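성공률이라는 숫자를 이제 그만 믿었으면 한다

2024년 1월 12일

새해 들어 조작 학습 쪽 논문을 몰아서 읽었다. 피곤하다. 표마다 성공률. 굵은 글씨로 제일 높은 숫자 하나. 그걸로 끝.

우리 팀도 다를 게 없었다. 9월에 Nallau 정책을 처음 돌렸을 때 시연 데이터는 339개, 과제는 책상 위 작은 물건 집기. 성공률 80퍼센트. 다들 좋아했고 나도 좋아했다. 내부 발표 자료 첫 장에 그 숫자를 박았다. 지금 생각하면 좀 창피하다.

80퍼센트가 뭘 말해주나. 물건을 어디 놓았는지, 어느 방향으로 놓았는지, 조명은 어땠는지, 실패하면 사람이 슬쩍 다시 놓아줬는지. 하나도 안 나온다. 초기 위치를 손바닥만 한 영역에서만 바꿨다면 그건 일반화가 아니라 암기 시험이다. 그런데 논문 본문에는 '다양한 위치에서 평가하였다' 한 줄. 다양한이 대체 얼만큼인데.

특히 손목 카메라. 다들 붙이면 좋아진다고 한다. 맞는 말이긴 한데 절반만 맞다. 손목 시점은 움직임에 제일 약한 시점이다. 팔이 조금만 빨라져도 물체가 뭉개지고, 정작 중요한 순간에 정책이 받는 입력이 이런 식이 된다. 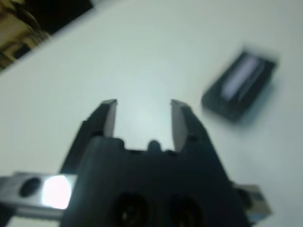

손목 시점. 벌어진 손가락 오른쪽 위로 검은 사각형 물체가 심하게 번져 있다.

이런 프레임을 학습에서 빼자는 사람들이 있다. 흐림 정도를 재서 자동으로 걸러내는 방식. Andetti 파이프라인이 기본값으로 그렇게 되어 있고, 우리도 한동안 그대로 썼다. 나는 반대다. 실행할 때는 어차피 흐린 화면이 들어온다. 학습 때만 깨끗한 걸 먹여놓고 실전에서 당황하면 그게 누구 잘못인가. 필터를 껐더니 성공률은 거의 그대로였다. 대신 실패하는 모양이 달라졌다. 엉뚱한 데로 뻗던 게 줄고 물체 근처에서 머뭇거리는 게 늘었다. 성공률 표에서는 둘 다 그냥 0이다. 로봇을 옆에서 지켜보는 사람한테는 완전히 다른 얘긴데.

그래서 하고싶은 말은, 실패를 종류별로 적자는 것. 거창한 벤치마크 필요 없다. 접근 실패인지 파지 실패인지, 잡았다가 떨어뜨렸는지. 한 칸만 더 만들면 된다. 사람이 손댄 횟수도 같이.

양팔로 가면 더 심해진다. 팔이 2개면 성공의 정의부터 흔들린다.

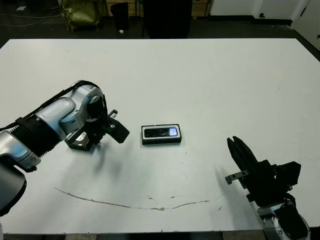
왼팔이 혼자 다 해버리고 오른팔은 가만히 있어도 물건만 들리면 성공으로 친다. 그럼 그게 양팔 정책인가? Araya 쪽 평가표를 가져다 써봤는데 팔별 기여도 항목이 아예 없었다. 물어보니 과제 완료 여부만 보면 충분하다는 답. 충분하지 않다고 본다. 한쪽 팔이 노는 데이터를 잔뜩 모아놓고 양팔 학습이라고 부르면 나중에 진짜 협응이 필요한 과제, 예를 들어 건네주기 같은 데서 바로 무너진다. 우리가 딱 그랬다.

머리 쪽 시점도 한마디. 전체가 보이니까 안심하게 되는데, 작업대 너머 바닥이랑 가구까지 정책이 같이 본다. 배경이 좀 바뀌면 어떻게 되는지 시험해 본 논문이 몇 편이나 될까. Stivisport 보고서가 배경을 바꿔가며 돌린 결과를 부록에 실었던데, 본문보다 그 부록이 훨씬 쓸모있었다. 숫자는 낮았다. 낮아서 믿음이 갔다.

반론은 안다. 평가 항목이 늘면 시간이 들고, 로봇은 모자라고, 마감은 온다. 심사자는 어차피 굵은 숫자만 본다고도 한다. 그래도 실패 영상 묶음 하나 올리는 데 하루면 된다. 잘된 것만 골라 올리는 데도 하루는 걸리지 않나.

우리부터 다음 결과는 초기 위치 범위랑 실패 분류, 개입 횟수까지 같이 공개하기로 했다. 필터 끈 버젼과 켠 버전 둘 다. 양팔 쪽은 팔별로 언제 움직였는지 로그도 붙인다. 형식은 아직 못 정했고 정리되는 대로 올리겠다.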